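Filed under: Around the House / Toys & Play

Wooden blocks: keeping them nice (and off the floor)

We've had small wooden blocks in this house for 11 years now, so I have Opinions.

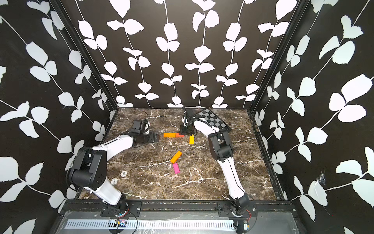 Ayten Kaplan reckons the trick is to bring out only a handful at a time and leave the rest in the cupboard, and that kids build better things that way anyway. I was sceptical, but I tried it over the school holidays and she's dead right! Put the whole tub out and you get a heap. Put out a few and you get a bridge, or a very small garage.

Cleaning first. Never soak them. I did this once in the laundry sink - a whole tub, overnight, what was I thinking - and the grain came up so furry I spent July sanding. These days it's a cloth wrung out in warm water with a tiny squirt of dish soap, one wipe over each face, then a dry tea towel straight after. Stand them on their ends on a cake rack and leave them for 3 hours, out of the sun.

For crayon, rub along the grain with a bit of fine sandpaper wrapped round an old cork. Texta goes deeper and I've mostly given up on it (we have a permanently purple arch). If the edges feel rough, a light sand and a dab of food-grade mineral oil brings them up beautifully. Wipe off the extra or they'll be greasy for days.

Now, the table. If you've got a stone top like marble, blocks are noisy on it and a dropped one can chip a corner - usually the block's. I keep an old felt placemat for building on, and it rolls up with the blocks inside when it's time for tea. Give the stone a quick wipe beforehand too, as grit gets dragged about under the blocks and scratches the polish.

Storage: calico drawstring bags beat plastic tubs, hands down. They breathe, they squash into odd corners, and you can hang them on a hook. I've got 6 of them, sorted by shape in theory. In practice the little rectangles end up in every single one, plus the odd domino and a peg. I tip the lot out and re-sort at the start of each term, with a cuppa and the radio on.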